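Juststead Shared Kitchen, Clolten
Opening and Weekly Inspection Checklist, with comments

Date: 21 February 2018
Inspected by: Dede Eshun
Accompanied by: Demetrius Brannigan (building), Tegwen Gape (bookings)
Area covered: main kitchen, dish room, dry store, walk-in cooler, rear hall and loading door
Last full inspection: January
Next full inspection: March

Key: OK = no action. FIX = action needed, see comment. N/A = not in use at time of inspection.

Section 1. Entry, hall and loading door

1.1 Front door closes and latches without being pulled. OK

1.2 Rear loading door opens fully from inside without a key. FIX
Comment: Opens, but the bottom bolt drags on the sill. I had to push twice. Demetrius to plane or reset the bolt plate. Until then the bolt stays up during all booked hours.

1.3 Exit path clear, full width. FIX
Comment: Flattened boxes stacked against the hall wall again. They were moved while I was there. Same comment as January. Tegwen will add a line to the booking confirmation saying cardboard goes straight to the outside bin.

1.4 Exit sign lit. OK

1.5 Floor mats flat, no curled corners. OK
Comment: The new mat at the rear door is a little short, but it lies flat.

Section 2. Fire safety

2.1 Extinguishers on their hooks, gauge in the green, tag current. OK
Comment: The one by the range had an apron hung over it. Removed. Please use the hooks in the hall.

2.2 Hood filters in place and clean. FIX
Comment: Filters are in place. The two over the fryer have heavy grease along the lower edge. Soak and run through the dish machine before the next fryer booking. Drip cup emptied during inspection.

2.3 Hood suppression system tag current, nozzle caps on. OK

2.4 Manual pull station visible and not blocked. OK

2.5 Gas shutoff labeled and reachable. OK
Comment: Label is fading. Still readable from arm's length. Reprint when convenient.

2.6 Fire blanket in its case. OK

Section 3. Refrigeration

3.1 Walk-in cooler at 41 F or below. OK
Comment: Door thermometer and the loose thermometer on the middle shelf agree within one degree.

3.2 Walk-in door releases from inside. OK
Comment: Tested with the door fully closed and Demetrius outside.

3.3 Door gaskets clean and not torn. FIX
Comment: Small tear at the bottom hinge side of the reach-in. It still seals on a paper test. Order the gasket now, as the last one took weeks to arrive. Wipe the fold, there is crumb in it.

3.4 All food labeled with name and date. FIX
Comment: Three tubs on the lower shelf with no date. Benedicta Wumbei confirmed they were not from the Wumbei bookings. Discarded at the end of the walkthrough.

3.5 Raw meat below ready-to-eat food. OK

3.6 Temperature log filled in. FIX
Comment: The log has gaps on weekend pages. Whoever has the first booking of the day writes the reading. If nothing is booked, Tegwen writes it when she checks the mail.

Section 4. Electrical and equipment

4.1 Cords and plugs undamaged. FIX
Comment: The immersion blender cord has a nick near the handle. Tagged and taken out of service. Do not tape it.

4.2 GFCI outlets near sinks trip and reset. OK

4.3 Floor mixer guard in place, machine will not start with guard open. OK
Comment: Guard switch tested. The machine rocks slightly on the left rear foot. Demetrius adjusted the foot and will look again in March.

4.4 Slicer blade guard on, machine unplugged when not in use. OK

4.5 Undeo dish machine, final rinse reaches temperature. OK
Comment: Reached temperature on the second cycle. Run one empty cycle before the first load, as posted on the door.

4.6 Equipment invoices on file. OK
Comment: The $2,255 invoice for the dish machine repair is in the office binder. Sakda Luangrath asked for a copy for his records. Tegwen to send.

Section 5. Handwashing and sanitation

5.1 Hand sinks stocked with soap and paper towels. FIX
Comment: Dish room hand sink was out of towels. Refilled. A spare pack is now kept on the shelf over the mop sink.

5.2 Hand sinks used only for hands. OK

5.3 Posted instruction to scrub hands for 20 seconds. OK

5.4 Sanitizer test strips available and in date. OK

5.5 Sanitizer buckets off the floor. OK

5.6 Chemicals stored below and away from food. FIX
Comment: A bottle of degreaser was on the dry store shelf next to the rice. Moved to the chemical cabinet. Anyone who finds chemicals in the dry store should move them and tell Tegwen the same day.

Section 6. Smallwares and work surfaces

6.1 Tables clean, smooth, no cracks or open seams. OK

6.2 Cutting boards free of deep grooves. FIX
Comment: Two green boards are past resurfacing. Discard and replace.

6.3 Bowls, pans and inserts free of dents at the rim, pitting and loose metal. OK
Comment: Run a dry paper towel around the rim of each bowl. If it snags, pull the bowl and tag it. Check the base as well. Discoloration alone is not a reason to discard.
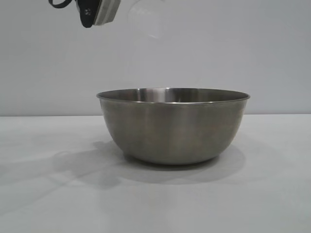

Item 6.3. Stainless mixing bowl on white tabletop.

6.4 Bowls and pans air-dried and stored upside down. FIX
Comment: Several pans had been nested while still wet. Rewashed and racked. Leave space on the rack, even if it means a second trip.

6.5 Knives stored in the rack or in guards, none loose in drawers. OK

6.6 Can opener blade clean and free of metal burrs. FIX
Comment: Blade cleaned. It is getting dull and should be replaced at the next order.

Section 7. First aid and records

7.1 First aid kit stocked. FIX
Comment: Burn gel is out of date. Blue bandages are low. Both added to the supply list.

7.2 Incident book present. OK
Comment: One entry since January, a minor finger cut, signed and closed.

7.3 Emergency numbers posted by the phone. OK

Follow-up

Items 1.2 and 2.2 are to be done within 48 hours. Fryer bookings are on hold until 2.2 is signed off.
Items 3.3, 6.2, 6.6 and 7.1 go on this week's supply order. Tegwen to place.
Item 4.1 stays tagged until replaced. Sakda has offered the use of his own blender for the soup booking, provided it is checked at the door first.
All other FIX items were corrected during the walkthrough or are with Tegwen, and will be looked at again in March.

Any renter who disagrees with a comment can write on the back of this sheet. Leave page 4 in the binder for signatures.

Signed: D. Eshun
Received: T. Gape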